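Lista: mantenimiento-caminos
Asunto: Re: Recebo del camino de la pradera, tramo hacia la arboleda
De: Horațiu Vasiliu
Para: lista mantenimiento-caminos
Fecha: junio

Hola a todos:

Contesto al mensaje de Petro en el orden en que plantea las cuestiones. Dejo citado solo lo necesario; el resto está en el archivo de la lista.

Petro Panasiuk escribió:
> He vuelto a mirar el presupuesto de Munteanu y sigo sin ver claro que haya
> que escarificar toda la anchura. La base aguanta. Lo que falla es la capa de
> arriba, que suelta árido y lo echa a los lados. Mi propuesta es barrer,
> recuperar lo que se pueda, aportar zahorra fina solo donde haga falta y
> compactar.
>
> Tres preguntas:
> 1) ¿Hay que poner bordillo o pletina en los márgenes? Grigoris insiste en
> que sin contención lateral volveremos a estar igual.
> 2) ¿Qué hacemos con la hierba del lado izquierdo? Junto al camino está rala.
> 3) ¿Se puede hacer todo con la partida de 3.000 euros o hay que pedir
> ampliación?
>
> También convendría decidir el árido. El de Karkier es más barato, pero la
> última vez llegó sin finos y no trababa.

De acuerdo en lo principal: no veo motivo para escarificar toda la anchura. Las calicatas que abrió Relu Dinu dieron una base sana de 10 cm, sin contaminación de tierra vegetal. Escarificar supondría mezclar esa base con el material degradado de encima y tener que corregir después la granulometría del conjunto. El presupuesto de Munteanu incluye la partida porque se pidió así en la primera consulta; basta con solicitarles que la retiren.

Sobre el estado de la superficie, el desgaste no es uniforme. La franja central se mantiene algo más oscura, en el sentido de la marcha, y los márgenes quedan más claros y ásperos, con la grava extendida. Es el reparto habitual en un camino estrecho en el que todo el mundo pasa por el mismo sitio. Hay además manchas de piedra machacada más clara y grava suelta por encima del gris. Esas manchas son las que yo marcaría para el barrido previo, y no los puntos kilométricos del plano antiguo, que están mal tomados.
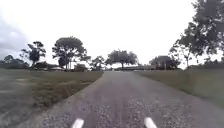

1) Contención lateral

El camino no tiene bordillo y linda directamente con la hierba a ambos lados. Entiendo el argumento de Grigoris, pero la pletina metálica de Jindmont plantea dos inconvenientes en este tramo. El primero es el desagüe: por la derecha hay un ligero talud de hierba, y cualquier resalte en ese margen retendría el agua que baja de él. El segundo es la siega, que obliga a pasar la desbrozadora a mano en toda la longitud de la pletina.

Propongo perfilar el borde a pala, con un corte vertical limpio de 2 cm por debajo de la rasante del césped, y dejar que la propia raíz haga de contención. El límite del lado izquierdo está bastante definido y necesitará poco trabajo. En la curva suave de la derecha conviene replantear con cuerda antes de cortar, para no ir comiéndole terreno al talud.

Si al cabo de un invierno el árido ha vuelto a desplazarse, se reabre la discusión sobre la pletina. No tengo inconveniente en que conste así en el acta.

2) Hierba del lado izquierdo

Petro tiene razón: la banda contigua al camino está irregular y hay vetas pardas y más secas hacia fuera. El resto de la explanada conserva un verde apagado, sin problema serio a mi juicio. No resembraría antes de terminar la compactación. El rodillo va a pisar el margen en cualquier caso y perderíamos la semilla.

Orden de trabajos que sugiero para esa banda:

— retirar a rastrillo la grava invadida, con la hierba recién segada;
— perfilar el borde como se indica en el punto anterior;
— airear con horca solo la franja rala;
— resembrar con la mezcla de Skokileck, la misma que se usó junto al aparcamiento, y cubrir con una capa fina de mantillo cribado.

El lado derecho lo dejaría como está. La hierba es más uniforme, parece también algo más alta y sujeta el talud. Bastará con subir la altura de corte en la próxima siega.

3) Presupuesto

Sin la escarificación y sin pletina, los 3.000 euros alcanzan. De esa cantidad reservaría 400 para el alquiler del rodillo y el transporte, que en la oferta de Munteanu figuran aparte y con un redactado ambiguo. He pedido que lo aclaren por escrito. No hace falta ampliación, y prefiero no solicitarla mientras siga abierta la liquidación del año pasado.

4) Árido

En cuanto a Karkier, el problema no fue el precio ni el origen de la piedra. El pedido se hizo como gravilla y llegó gravilla. Para que trabe hay que pedir zahorra artificial con su curva completa y exigir el ensayo granulométrico con el albarán. Si no lo entregan, se rechaza el camión en la entrada. Petrică Radu se ha ofrecido a recibir el material y conviene que tenga la curva impresa.

El color también importa, aunque sea secundario. El firme actual es gris y las manchas claras ya destacan bastante. Pediría una muestra en saco antes de confirmar, extendida y regada sobre el propio camino, puesto que en seco todas las piedras se parecen.

5) Ejecución

El aporte debe hacerse por capas delgadas, con riego ligero antes de cada pasada. Compactar en seco solo sirve para que los finos se vayan al primer viento. El rodillo debe ir de los márgenes hacia el centro, solapando media anchura de tambor. Nada de vibración junto al talud.

Mantendría un bombeo mínimo hacia la izquierda, donde el terreno es llano y amplio y puede absorber el agua. Relu tiene el nivel y puede comprobar la pendiente transversal antes de la última pasada.

Queda por decidir si se corta el paso por completo o por mitades. El camino es estrecho y por mitades no veo forma de maniobrar con el rodillo. Mi preferencia es cerrar a las 7:00 y abrir al terminar cada jornada, con el tramo compactado hasta donde se haya llegado.

Si no hay objeciones en la lista, envío a Munteanu la petición de oferta corregida con los puntos 1 a 5. Grigoris, si quieres que se cotice la pletina como partida opcional, dímelo antes y la añado con la medición del margen izquierdo únicamente.

Saludos,
Horațiu Vasiliu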